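Torches and the winter walks: battery notes from the equipment store
17 Oct 2018

The evening walks programme resumes with the clocks, and the store at Skevow has been checked ahead of the first outing. Most faults reported last winter came down to batteries: wrong type, mixed ages, or cells left in over the summer. The notes below apply to the club's own torches and to anything members bring along.

Types of cell

Alkaline cells start at a nominal 1.5 volts and fall steadily as they discharge. An unregulated torch therefore dims from the first minute of use. Rechargeable nickel metal hydride cells start lower, at a nominal 1.2 volts, but hold that figure for most of the discharge. In a torch drawing a moderate current the rechargeable cell often gives the more useful light over an evening, even where the label capacity looks smaller.
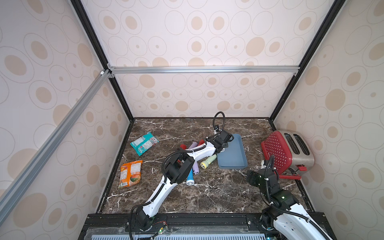
Capacity figures for alkaline cells are seldom printed, as the result depends heavily on the load. Rechargeable cells do carry a figure in milliamp hours. The small AAA size held in the store is marked 780 and should be treated as falling a little short of that after its second winter. Cells that read well below the rest of their set after a full charge are withdrawn and recycled.

Cold reduces output in all types. Alkaline cells suffer most, and a set that seems finished on the ridge will often recover some voltage indoors. It should still be counted as spent. Lithium primary cells cope much better with frost and weigh less, but cost more, and some older torches are not suited to their higher starting voltage. Check the maker's instructions first.

Mixing cells

Do not mix types, makes or ages within one torch. In a series set the weakest cell empties first, and the others then drive current through it in reverse. The usual result is leakage. Potassium hydroxide from a leaking alkaline cell attacks the spring and contact plate, and the white crust it leaves will irritate skin. Wear gloves, lift the deposit with a cotton bud and a little white vinegar, wipe with clean water and leave the torch open until fully dry. If the spring has gone green or lost its tension the torch is not worth saving.

The Hopkin torches take three cells in a carrier. Keep each carrier set together for life and write the set number on every cell in permanent pen. 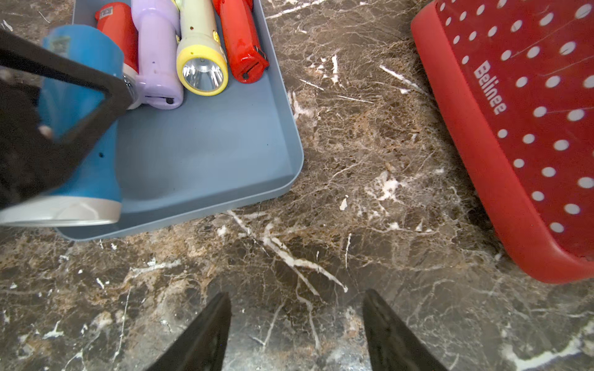
Summer storage accounts for most of the losses. All cells should come out by the end of July at the latest, including those in torches that were working when last used. A switch knocked on in a rucksack will flatten a set in a day, and flat cells are the ones that leak. Lay torches side by side in a shallow tray with a raised rim, in one layer, so that each can be lifted out without disturbing its neighbours. Deep boxes lead to scratched lenses and pressed switches. Cells go in a separate plastic case, never free in a tin or a pocket with keys.

Rechargeable cells of the low self-discharge kind may be put away partly charged and topped up before the season. The older kind lose much of their charge within weeks and need a full charge the day before a walk. A cool cupboard is suitable for both. A refrigerator offers little benefit and brings a risk of condensation.

Chargers

The two Eronier chargers monitor each bay separately and stop when the cell voltage dips at the end of charge. The older timer charger has been retired. It ran for a fixed period whatever the state of the cell, and several sets were overcharged as a result. A cell which is warm at the end of charging is normal – a cell too hot to hold is not, and should be reported.

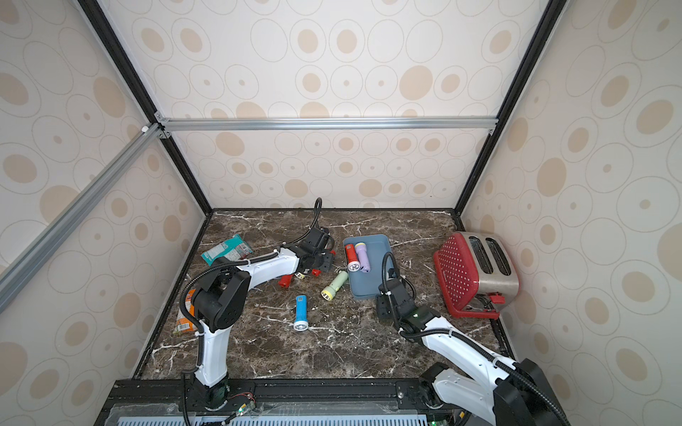 Equipment notes, winter season

Running times

Output and running time were logged last winter on one Tritine lamp using freshly charged cells, indoors, with the beam on high. The lamp ran for 363 minutes before the reading fell to half its starting value. On a second set, nominally identical, it managed 156. The second set proved to contain one weak cell, and replacing that cell restored the longer time. One poor cell out of three had cost more than half the useful life of the lamp, with no visible sign of trouble at switch-on.

Leaders should carry a spare matched set for each torch on loan and change all the cells together. Changing one at a time by head torch, with cold hands, is how mixed sets come about.

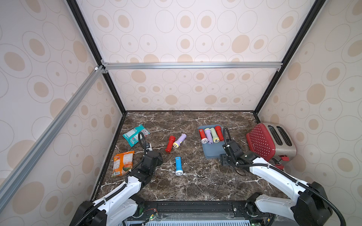 Lleucu James writes that the advice on lithium cells is too cautious. Her own torch has run on them for four winters without fault, and she would like to see them issued to back markers on the longer routes, where a failure matters most. She accepts the cost but points out that they keep for years in a sealed pack.

The point is a fair one for torches rated to take them. The Hopkin torches are not, and will stay on rechargeables this season. Loan sets can be collected from the store before each walk and should be returned with the cells removed.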